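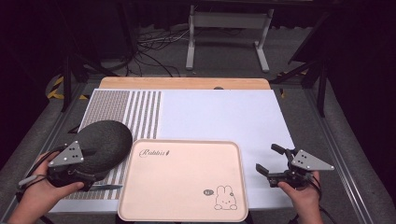 Beatriz Lobo said at our first review that two hands would double the trouble, and that we should get one gripper working before we touched the second. We kept both. Setting a table is mostly two-handed work, and we wanted recordings that looked like it.

Project Nokilby: Recording Table-Setting Moves with Hand-Held Grippers
Final report, 4 October 2022
Soon-im Ra, Si-eun Wang, Hae-won Cha, Sang-wook Bae

Goal

The goal was to collect short recordings of a person handling tray and tableware items with a gripper in each hand, and to train a simple model to predict when the fingers should close. Running the model on a full robot arm was left out of the plan from the start. The team had 6 weeks and one shared table.

Setup

The grippers are black, with a gray triangular plate on top that has four black dots on it. A cable runs from each one. The table has a white top and a light wood edge, and we kept the items to one side so that there was open space to move into.

We used a tray, a knife and a dark round plate for most of the tableware work. The knife was the hardest. Its blade is thin and lies almost flat, so the fingers have very little to close on, and Si-eun ended up writing a separate note on how to come at the handle. Soft items were easier and we used them for practice.

The finger pads are dark and have ragged edges. We left them as they were for the whole project – changing them halfway would have given us two sets of data that did not match.
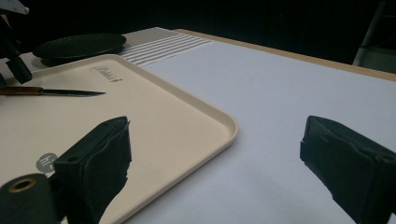
Recording

A take starts with the fingers open and ends with the fingers open. Hae-won and Sang-wook did most of the handling, and Soon-im checked the files the same evening. We recorded 826 takes in August and dropped 133 of them. The usual problem was a hand moving too fast, which blurred the view from the gripper camera. A smaller group had one video stream starting late.

Labeling was slower than recording. We marked the moment the fingers began to close and the moment they opened again, and two people had to agree on both. Where they did not, a third person decided.

Results

The model did well on the soft items and on the plate. It was weak on the knife and closed too early when the item was near the rim of the tray. Our guess is that the rim and the blade look alike to it from a low angle, both being a thin line across a plain surface.

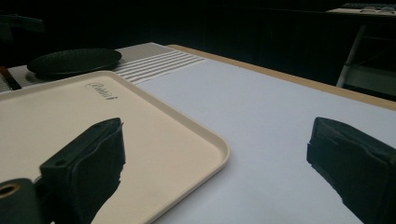
We tried to fix this by adding takes where the gripper passes over the tray and picks nothing up. That helped with the early closing but did nothing for the knife. Beatriz suggested slower approaches from the side, and we got through 3 short sessions of those before the table had to go to another group. The files are in the project folder under "side" and have not been labeled yet.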